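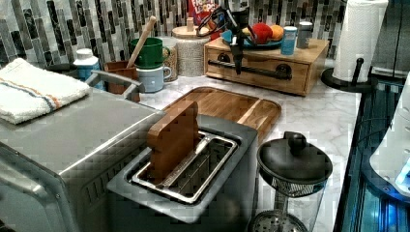

Put the toaster where the plug reaches and leave it there, wrote one reader from Woltlow after our spring piece on small kitchens, adding that a breakfast corner planned any further than that is a hobby. The letter drew more replies than the article did. Most of them disagreed, and most of the disagreement concerned depth.

A standard base cabinet carries a countertop 25 inches deep. Subtract the backsplash tile and its adhesive bed, then the clearance a cord needs behind an appliance, and the working figure is closer to 23. A countertop toaster oven takes most of that on its own. Put a slot toaster beside it and a coffee maker beside that, and the corner has no landing space left for a plate.

The usual answer is to stack. A wooden box with a front drawer, pushed back against the tile, gives a second level for canisters and a closed space for filters, clips and tea. The type sold by Bemon is a plain carcass with a bar handle, and its top is rated for 10 pounds. That is enough for canisters and a plate of fruit. It is not enough for a stand mixer, and the drawer will bind if one is put there. Check the drawer travel before buying. A drawer that opens into the back of a toaster is a shelf with extra parts.

The top of the toaster oven is the other surface people press into service, commonly for towels. Manuals differ on this. Some permit a metal tray on top, few permit cloth, and the surface temperature after a long bake cycle is high enough to scorch cotton. A rail on the cabinet side or a hook under the upper cabinet does the same job. Where the towel does live on the oven, it comes off before the dial is turned.

Slot toasters need air above them. The rising heat column will, over some years, yellow the paint on the underside of an upper cabinet and lift the edge of a laminate light rail. Pull the unit to the front third of the counter for use and push it back when cool. Wide single-slot models are easier to place than four-slice models, and they take bagels and hand-cut bread. The crumb tray should be emptied weekly in a house that toasts daily.

Cutting boards present a smaller problem. Laid flat, a bamboo board protects the stone and gives a place to slice, but moisture held under it will mark marble and can cup the board. Stand it on edge overnight. Bamboo takes mineral oil less readily than maple does; two thin coats, wiped after 20 minutes, outperform one heavy one.

Marble itself etches. Coffee is mildly acidic, and a ring left by a French press will show as a dull patch under raking light even where the stone has been sealed. A cork mat or a saucer under the carafe prevents it. The press should also stand clear of the front edge by a hand's width, glass carafes being what they are. The mesh filter comes apart for washing: unscrew the plunger rod, separate the spiral plate from the screen, rinse, and reassemble in the same order.

On electrical load, the arithmetic is short. A toaster oven drawing 1,500 watts and a toaster drawing 900 will together exceed a 15-amp circuit and will trip most 20-amp circuits if run long enough. A 1,170-watt kettle on the same line settles the matter. Two circuits at the breakfast corner are worth the electrician's visit during a remodel and seldom worth it afterward.

Jarasov, the cabinet shop in Woltlow, now builds a 30-inch-deep counter section for this corner as an option. The added depth goes behind the appliances, where the cords are. The section costs $513 before stone.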